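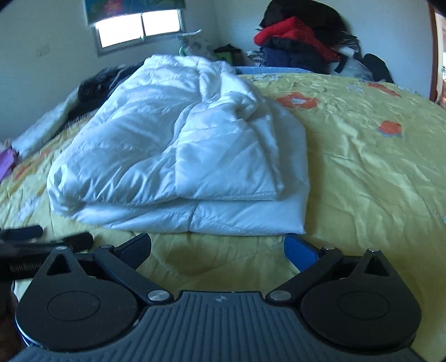
Ilse Rothe says you should never judge a robot by how it folds, you should judge it by how it copes with a quilt. She told me so at the Usterholm open day, over a very weak tea, and I've been chewing on it ever since (the remark, I mean – the biscuits were lovely and soft).

So, the open day! I took the early bus over from Jaltness, 22 stops, and was still nearly the first through the door. They had a board up saying they wanted 200 homes' worth of household jobs by October, all of it done by people holding grippers in their own hands, and I'll admit I had gone expecting big arms on rails. The bedroom demonstration was my favourite by miles. Bedding is a pig of a job even with two good hands, and anyone who has lost a corner of a duvet inside its own cover will know exactly what I mean. 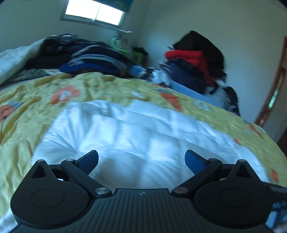
The duvet job, with the gripper wide open

We were allowed a go ourselves afterwards, on a tea towel. You squeeze, the fingers close, and you find out very quickly how much your thumb normally does for you. I got one corner over to the other on my fourth try and was far too pleased with myself.

The talk on the Narorby project went over my head a bit, though I did write down that they run 88 different tasks and that socks are harder than shirts. I asked if they would ever do fitted sheets and got a long sigh – I took that as a no for now. They're open again in October and I've already put my name down.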